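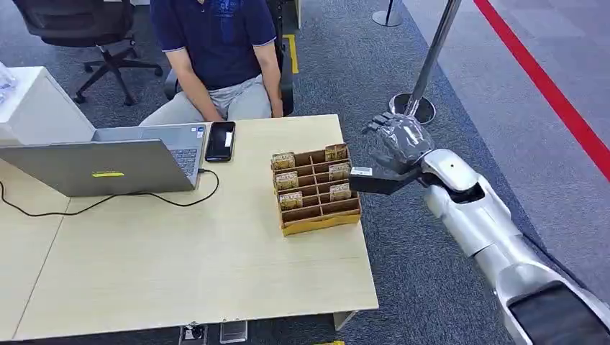 cardboard organiser on the table

ok Postham finale thread. spoilers for ALL of it, mute me now if you're behind

1/ Dilani you were right about the brother. I owe you lunch. I said in October it was the brother's wife and I would not shut up about it

2/ that hospital corridor though. Five minutes, no music, just Parveen Fakir walking. Didn't say a word and I was gone. give her whatever award they've got lying around

3/ less keen on the courtroom bit. why is Ravesier allowed to be the lawyer AND the witness?? my aunt's a paralegal and she was yelling at the telly

4/ also the boat. we've had the boat since episode 5. the boat had a whole subplot. where is the boat

5/ someone asked who plays the old neighbour, it's Willy Wouters, he was the grandad in Unelholm back when it was still good. Same cardigan I reckon

6/ favourite line of the season still "you can keep the dog, I'm keeping the keys". Second favourite is everything the mum says at the wake

7/ ok the letter. I've rewound it and I think the handwriting is the same as the shopping list in ep 2?? so she knew. she knew the WHOLE TIME and still made him a birthday cake

8/ Selvaraj Dewan wrote this one and the two before it, you can tell, everyone suddenly talks like people again. the middle stretch was a slog, sorry, nineteen episodes is too many for one missing ute

9/ ppl in my replies saying the kiss came from nowhere. did we watch the same show. the petrol station! the umbrella!! he learned to make her tea the way she has it

10/ over 40 minutes before they even mentoned the fire. bold. I was eating cereal out of the box by then

11/ no I dont think he's dead. no body, no funeral, and the camera stays on that door way too long. he's coming back with a beard

12/ haven't heard anything on another season. Jacinto reckons they'll do a Kodikara spinoff, which, fine, but only if the sister's in it

13/ going to bed, work tommorow. if you're about to tell me what happened to the boat please do it in the replies and not by dm, everyone deserves to know

14/ wait. WAIT. the keys. whose keys were in the cake tin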